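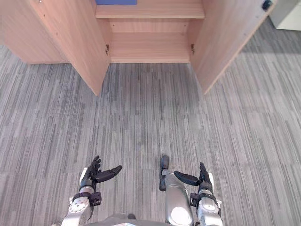

**Allelcombe Seed Swap, planning meeting, May**

Present: Lenka Rusnák (chair), Silvia Malý, Ľudovít Hrubý, Sieglinde Schmieder, Rozália Charvát (minutes)

Apologies: none. Full house!

**1. Last swap**

Lenka opened with the good news that the spring swap gave out 200 packets, our best ever, and people were still trading beans on the steps when we locked up. Silvia said the squash table was wonderful (three kinds she had never grown) and wants it twice as long next time. Agreed.

**2. Labels**

Long and very happy discussion. Ľudovít brought his new label, which has room for the variety, the year and where the seed was grown. Sieglinde asked for a line saying whether the plant might have crossed with a neighbor's, as last year's "yellow" zucchini came up striped in her garden and she loved them but would have liked a warning. Line added. Ľudovít to print 50 sheets.

**3. Tomato trial**

Sýkora Nursery has offered us seedlings at cost, which is terrific. We will grow 4 varieties side by side in the bed behind the library and hold a tasting when they ripen. Silvia is drawing up the planting plan. Rozália asked whether cherry tomatoes count as one of the four. They do.

Watering: Lenka and Sieglinde to share mornings, Ľudovít evenings. Still need cover for the two weeks Lenka is away.

**4. Germination tests**

Sieglinde tested the older lettuce seed on damp paper towels. Almost 30 of the seedlings are now in pots on her windowsill and looking great, so the lettuce stays in the swap. The parsnip did nothing at all and goes on the compost. She would love to show other people how to do this, and everyone wants to come. Date to be set.

**5. Any other business**

- Silvia has found a used seed sieve and will bring it next time.
- Ľudovít would like someone, anyone, to take some horseradish.

**To do**

- Ľudovít: labels
- Silvia: planting plan, call Sýkora about pickup
- Sieglinde: date for germination evening
- Rozália: ask around for watering cover

Next meeting at 7 p.m., Lenka's kitchen. She is making the rhubarb cake again.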